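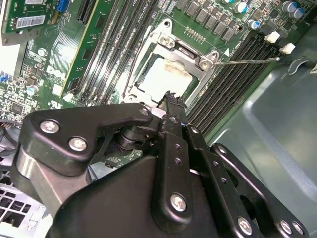

Temps de lecture : 3 min

**bnasr**
Avant de remonter le ventirad, vous nettoyez toute la vieille pâte thermique ou juste le plus gros ? Carte mère laissée dans le boîtier.

**Kwadwo_A**
Tout. Alcool isopropylique, chiffon non pelucheux, processeur laissé en place dans le socket.

**llis**
Pas d'accord – je le sors toujours, sinon il en reste sur les bords.

**Kwadwo_A**
Et tu risques de tordre une broche pour rien.

**bnasr**
Je le laisse en place, alors. Je nettoie ce soir.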